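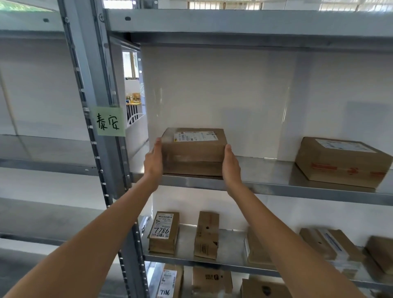

Will the parcel room run itself one day? Parts of it might, and we would still want a person standing at the shelves.

By Bethel Ayele
October

I have been asked to write the page that says who we are. Most firms in our line use this spot to tell you they are changing the world of logistics. We run parcel rooms. People order things, the things come to us, we shelve them and hand them over. The company is called Sostine, we started with one room in Clamberg, and we now have 39 people on the payroll, most of whom spend the day on their feet.

We do use automation, and you should know which bits. When a parcel comes in, a system called Luvach reads the label, gives it a shelf code and sends the customer a message. It also keeps the clock, so each morning it produces a list of what has been waiting too long. Before we had it, that list was made by walking the racks with a clipboard, and it took the first 2 hours of the shift. I don't miss that and neither does anyone who did it.

What I do question is what we were told would follow. The salesman's slides had the time saved going into 'higher value tasks'. I have yet to meet one. In practice the saved time went into more parcels.
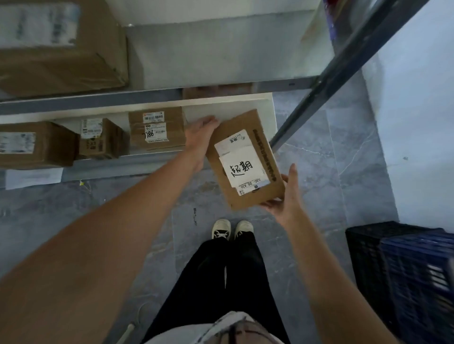 And the list is only a list. Somebody still has to find the box, take it down, check the label against the code and decide what to do when the two don't agree. Late parcels still get a word written on paper in thick marker, big enough to read from where you are standing. We were offered coloured lights on the shelf edges to do the same job. We tried them for a month at our Arruda site and went back to the pen.

Last spring we also had a quote for a machine that would pick and return parcels by itself. It wanted every box to be a box. Ours are bags, tubes, flat things, and things that were boxes when they left the sender. In the trial week Luvach sent 632 parcels to the picking queue and our staff ended up handling a good share of them anyway, mostly while standing next to the machine waiting for it to finish thinking. I am told the next version is better. It may well be, and we'll look at it when it comes - with our own parcels, in our own room.

Some changes have been good for people here and I should be fair about that. Fewer arguments at the counter, for one. Fewer late finishes too. Other changes have been less good. The system knows how long each pick takes, and for a while a manager read those numbers out at the start of the shift. We stopped that. The figures are still kept, the staff can see their own, and they aren't used to set anyone's pay.
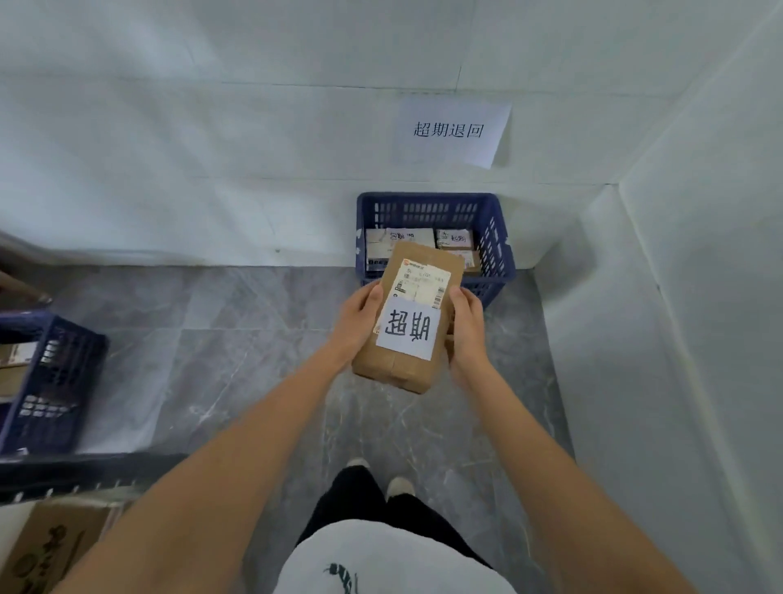
Returns are where I would least like to hand the decision over. The rule says a parcel past its date goes back to the sender, and the software would happily send every one of them back on the minute. Our people know that the woman on the second floor is in hospital, or that a student has gone home for the holidays and asked us to hang on. There is no field for that, so we let staff hold a parcel for up to 4 extra days on their own say. The supplier calls this an exception and would like us to have fewer of them.

Before we buy anything new, the people who will work beside it get to use it first and can turn it down. They have done so more than once. If you work for a firm that sells this sort of equipment, please bring it to Clamberg and be ready to leave it with the morning shift. If you are looking for a job with us, ask at the counter of any of our rooms and they'll tell you what the work is like.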